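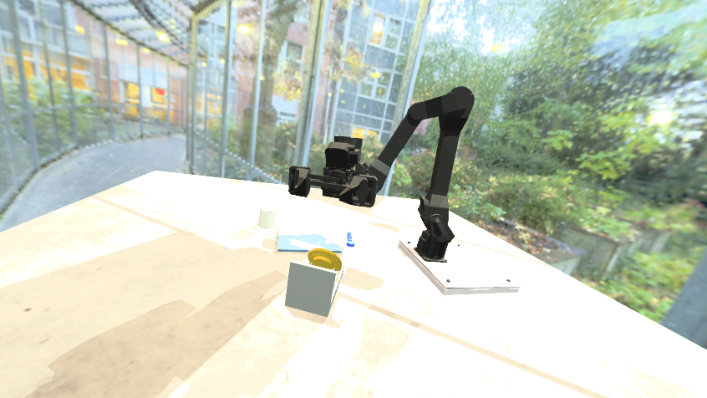
Arm stalls when I close the gripper in simulation

Reading time: 1 min

Jun 22, 2025

I'm building an arm in the garage and testing pick routines in Drulik before I wire anything. The model is the black arm on the white base plate, with the wide parallel gripper. It reaches over the table fine, but when I lower it onto the box and close the fingers, the elbow shakes and the whole arm stops. Timestep is 6 ms. Gripper force limit is 500. Any ideas?

Answer 1
Your timestep is too long for contact. I run mine at 2 ms. Also check the mass of the box — mine imported at 600 kg from a units mix-up and the fingers couldn't budge it.

Answer 2
Had the same thing with the Hinds gripper files in May. The collision shapes on the two fingers overlapped the rail. Turn on collision view and look for red. If they touch, exclude that pair in the joint settings, then bring the force limit down. I ended up at 337.

Answer 3
Try reinstalling? Worked for me on Alholm.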